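Barkcombe has 40 new houses going up on the old rail yard, and most of the talk in town is about how they look. I think we're arguing over the wrong thing. I've walked through the model home twice, and what bothered me was the storage.

There is one closet downstairs, and the water heater takes up half of it. The main bedroom is 255 square feet, a good size, but the two smaller rooms have no closets at all. A family of four will fill the garage with coats and suitcases by May, and the cars will end up on the street.
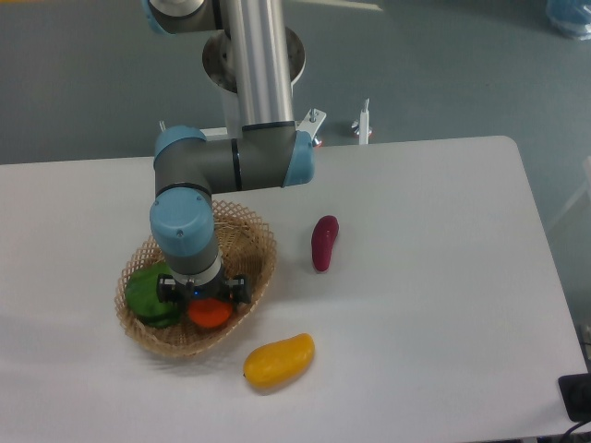

Would buyers give up floor space to get proper closets? Many of them would, if the builder put both plans side by side and let them choose.

Bushra Magsi sold homes in Plirnstead for 16 years, and she told me the older ones with deep closets and a pantry went first. The kitchens in those houses were often smaller - buyers took them anyway.

The planning board can't make a builder add shelves. It can ask for floor plans with the furniture drawn in, and it should do that before the next 27 lots are approved.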